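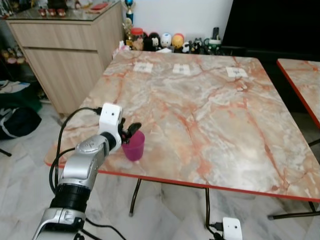 How to Apply for a Site in the Drodbridge Industrial Zone

Updated February 14, 2023

Foreign companies and their local subsidiaries use the same application. The steps apply to leased plots and to space in existing buildings.

1. Check eligibility

The applicant must be a registered legal entity. A foreign parent can reserve a plot before its subsidiary is registered, but only the subsidiary can sign the lease. Warehousing without production is limited to the Adar section of the zone.

2. Choose a plot

The smallest plot is 1,000 square meters. Plots are listed by number in the zone register, with the available power load and the distance to the rail spur. Plots 8 and 13 share an access road, and a tenant on either one must accept the road maintenance terms.

3. Prepare the file

Include:
- registration extract, with certified translation
- annual accounts for the last two closed years
- investment plan by quarter, stating equipment and building costs separately
- expected headcount at opening and at full output
- power, water and wastewater requirements

A company with less than two years of accounts submits those of its parent, plus a signed guarantee.

4. Submit and pay the fee

File at the zone office on Bermúdez Street or through the online portal. The filing fee is 390 euros per plot and is not refunded if the application is withdrawn. Enter the plot number in the payment reference.

5. Respond to questions

The office may send one list of questions. Answers are due within 13 working days. Review stops while the list is open and restarts on the day the answers are logged.

6. Sign the lease

An approved applicant receives a draft lease and has eight weeks to sign. Customs relief on imported equipment is a separate request, filed with the Mulusier regional customs desk after signing. Equipment that clears customs before the request is filed does not qualify.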